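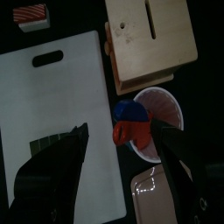
双臂的控制程序里，夹爪命令和关节命令要不要放在同一个循环里发？

我现在的做法是分开发，但共用一个时钟。关节命令走高频循环，夹爪命令走单独的低频循环，两边的时间戳都从同一个地方取。下面记一下为什么改成这样，还有改的时候踩到的几个坑。

旧的写法

我们的控制程序叫 Gomari，最早是我一个人写的，后来 Leonie Cosgrove 接手了规划那部分，我留下来管控制和日志。最早的版本很简单，一个主循环，每一圈做四件事：读关节状态，读夹爪状态，算下一个目标，把目标发出去。左臂右臂轮流来，写完左边写右边。

单臂的时候这么写没有问题。加上第二条手臂以后，一圈里要读的东西翻倍，夹爪又是串口设备，读一次状态有时候很快，有时候会卡住。它一卡，整个循环跟着等，关节那边就少收到一次命令。底层控制器收不到新命令会按上一个速度继续走一小段，然后减速，表现出来就是手臂轻轻顿一下。

这个顿一下肉眼不太容易看出来，做大范围移动时完全可以忽略。但是放东西的时候就不行，比如往杯子里放一件小东西，夹爪刚要张开，手臂偏偏在这时候顿，松手的位置就和规划的位置对不上。我一开始以为是标定的问题，把手眼标定重新做了一遍，没有变化。后来又怀疑夹爪的指尖间隙，也量过，也没有变化。这两件事花了我不少时间。

最后是翻日志翻出来的。

日志里看到了什么

Dostel 是我们的日志查看工具，本来只能画曲线，横轴是时间，纵轴随便选。我给它加了一个小功能，把相邻两次关节命令之间的间隔画出来。正常情况下这条线应该是平的，结果上面有很多尖刺，最高的一根到了 34 毫秒。再把夹爪串口的读取耗时叠上去，尖刺的位置全部对得上。

看到这个图以后就没有什么好争的了，串口必须从主循环里拿出去。

顺便说一句，这种问题用平均值是看不出来的。我们以前的监控脚本每分钟打印一次平均循环时间，数字一直很好看，所以一直没有人去管。现在脚本改成打印最大值和最大值出现的时刻，平均值也留着，放在后面。

拆成两个循环

拆的过程没有什么技巧，就是把夹爪的读写挪到另一个线程，主循环只从内存里取最近一次的夹爪状态。要注意的是“最近一次”到底有多旧。我给每个状态都加了一个时间戳，主循环取的时候顺便检查，太旧就报警，旧到一定程度就停止执行，手臂原地保持。

夹爪命令也一样，主循环不直接发，只往队列里放一条，由夹爪线程去发。这里第一次写错了。我用了一个普通的先进先出队列，结果操作员连续给开合命令的时候，队列里会积压好几条旧的，夹爪就会一直在补做之前的动作。后来改成长度为一的槽，新命令直接覆盖旧命令，积压就没有了。

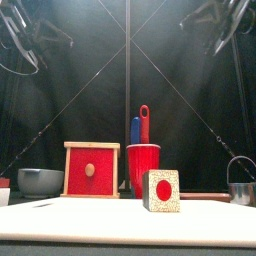 覆盖也有代价。如果规划器先发“合上”，紧接着又发“保持当前力度”，后一条会把前一条盖掉，夹爪就根本没有合。Leonie 在她那边发现的，抽屉的把手怎么都夹不住，日志里却显示规划器发过合上的命令。查下来是两条命令挨得太近。我们讨论了两种办法，一种是队列区分类型，动作类不能被保持类覆盖；另一种是让规划器每次都发完整的目标，包括开口宽度和力度，这样覆盖掉哪一条都不会丢信息。

最后选了第二种。接口改动大一些，但是语义清楚：每条命令都是一个完整的目标状态，收到哪条就执行哪条，中间丢几条也没关系。关节那边本来就是这么设计的，夹爪现在和它保持一致。

时钟

两个线程分开以后，时间戳的问题就冒出来了。关节状态的时间戳用的是底层控制器自己的时间，夹爪用的是主机时间，相机驱动又用另外一套。平时各看各的没事，一旦要把它们放在一起回放，就会发现画面里夹爪已经动了，曲线上还没有动，或者反过来。

我的处理办法比较笨。主机上起一个时钟服务，所有数据进来的时候都打一个主机的单调时间，原来的时间戳也保留，作为另外一列。程序启动时对每个设备做一次偏移估计，之后每 600 秒重新估一次，估出来的偏移写进日志，不去改已经记录的数据。回放的时候由 Dostel 决定用哪一列、加不加偏移。

不改原始数据这一条我比较坚持。以前做过一个项目，录的时候就把时间“修好”了再存，后来发现修正的公式有错，原始的时间又没有留，那一批数据只能扔掉。

单调时间和系统时间也要分清楚。机房的机器会自动对时，有一次对时往回跳，Gomari 里有一段用系统时间算速度的老代码，算出来是负数，保护逻辑立刻触发，两条手臂一起停了。这段代码是我写的，注释里还写着“以后改”。现在改掉了。

相机这边

相机目前分两类，一类装在手腕上，一类固定在工作台旁边。手腕相机离夹爪近，看接触很清楚，但是手臂一动画面就跟着动，对曝光和延迟都敏感。固定相机画面稳定，缺点是手臂经常会把后排的物体挡住。

感知模块以前只吃固定相机的画面，遇到遮挡就用上一帧的结果顶着。这个“顶着”没有期限，物体已经被拿走了，模块里可能还留着它原来的位置，规划器照样会绕开它走，路径就变得很奇怪。现在每个物体的位姿都带一个置信度，看不见的时候逐渐往下降，降到阈值以下就当成未知，规划器遇到未知的区域会先把手臂让开再看一眼。

让开再看一眼会变慢，这个没有办法。Leonie 试过在规划里主动选遮挡少的姿态，效果有一点，计算量上去得更多，目前放在一个开关后面，默认关闭。

深色的台面和深色的背景对检测也有影响，黑色的东西放在黑色的台面上，边缘很难分。我们没有去换模型，先在预处理里做了局部对比度调整，参数按相机分别存。白色板子的区域又容易过曝，所以自动曝光的测光范围也限定在台面中间，不让它跟着整幅画面走。

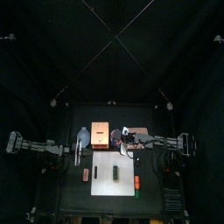

回放工具的改动

Dostel 这次除了画间隔以外，还加了几样东西，写在这里免得以后自己忘了。

第一是同步拖动。以前曲线和画面是两个窗口，各拖各的，现在拖曲线的时候所有相机的画面一起走，以主机单调时间为准。缓存做得比较粗糙，往回拖会卡。

第二是对比两次运行。选两段日志，按某个事件对齐，例如都以夹爪开始张开的那一刻为零点，然后把命令和实际位置叠在一起看。这个功能用得最多，改了参数以后跑一遍，和改之前的叠上去，哪里变了很直接。

第三是导出。可以把选中的一段导成一个小包，里面有数据、配置文件和当时的代码版本号。Jireš 那边的组用的是另一套控制程序，我们互相发问题的时候就发这个包，比来回描述要省事。他们读不了我们的配置格式，所以包里另外放了一份纯文本的说明，自动生成的。

第四是把报警也画到时间轴上。之前报警只进终端，滚过去就没了。

没做的是网页版。有人提过，我觉得现在的桌面版够用，先不动。

配置文件

配置一直比较乱。左右臂各有一份，相机有一份，安全范围有一份，还有一份叫 Zoltcombe，是当初给整个工作站起的名字，里面什么都放一点。改一个工作范围，要同时改三个文件，漏一个就会出现规划器认为能去、控制器不让去的情况，手臂走到一半停下来报错。

现在合并成一个文件，按设备分段，启动时先做检查，两边的范围不一致就不让启动。旧文件留了一个转换脚本，转完会打印出所有冲突的字段，由人来选用哪一个。我自己转的时候打印出来 9 处冲突，其中 2 处是左右臂的基座坐标写反了符号，居然一直能跑，原因是规划器里有另一处代码又把符号反了回来。两处一起改掉，跑了一遍最慢速度的空载动作，确认没有问题才恢复到正常速度。

改坐标这种事一定要从最慢的速度开始跑，手放在急停旁边。

目前的状态

新版本从十月开始在用。命令间隔的那条线基本是平的，偶尔还有小的起伏，看时刻像是写盘引起的，我准备把日志写入也挪到单独的进程里去。夹爪松手的位置比以前稳定，但是我还没有做正式的统计，所以这里不写数字。

还有一个没解决的问题是双臂同时进入中间区域时的避让。现在的做法是加锁，一条手臂进去，另一条在外面等，安全是安全，动作看上去很呆。Leonie 在写一个按时间错开的版本，两条手臂可以同时进去，只要预测的轨迹在时间上不重叠就放行。这个版本依赖两边的时钟一致，也依赖手臂真的按预定的时间走，所以要等我把写盘的起伏处理完再合进来。

代码里和夹爪有关的接口都变了，还在用旧接口的脚本会在启动时直接报错，错误信息里写了对应的新函数名。遥操作那边的脚本我已经改过，其他人的请自己改，改完先用回放数据跑一遍再上手臂。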